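Worbridge lab puts two hand controllers head to head over a coffee machine
July 12, 2022

A pod coffee machine has become the toughest customer in the Worbridge robotics lab, and the team there couldn't be happier about it.

Since April, Gönül Gökçe and Shanti Thakur have been comparing two controllers for a two-armed humanoid with multi-fingered hands. One, called Gustel, plans each finger's path before the arm sets off. The other, Plilterano, keeps correcting all the way in, right up to contact. Both run in simulation on the same robot model, with the same table and the same machine, so any difference comes down to the software.

The task is a good one! The robot has to deal with a lid, a small pod and the crowded bit of space over the drip tray, with two big hands that would love to be in the same spot at once. Each controller gets 1801 attempts, with the machine shifted by up to 5 centimetres between them.

"I thought the lid would be the hard part, and it's the pod by a mile," said Gökçe. "You're asking a hand built for mugs and door handles to do something fiddly, and when it comes together you want to stand up and cheer."

It's early days, but in the first batch of 63 attempts Plilterano came out 13 ahead. Gustel was the quicker of the two whenever the machine stayed close to its usual position, and Thakur isn't ready to write it off. She is keen to try a blend, with Gustel bringing the arms over the table and Plilterano looking after the last few centimetres.

Bindu Ramasamy, who built the virtual room, is already working on a second kitchen task with a kettle. After that the group hopes to swap in a simpler two-finger gripper and see how much of the job really needs a full hand (there's a friendly wager riding on the answer).

The full results will be presented at the lab's open evening, where visitors can have a go at steering the arms themselves. 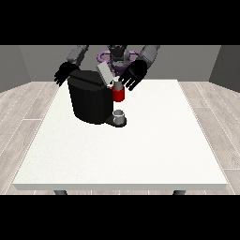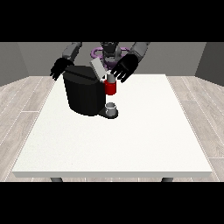

Simulation views of the humanoid at the coffee machine, lid open and both hands over the work. Renders: Worbridge lab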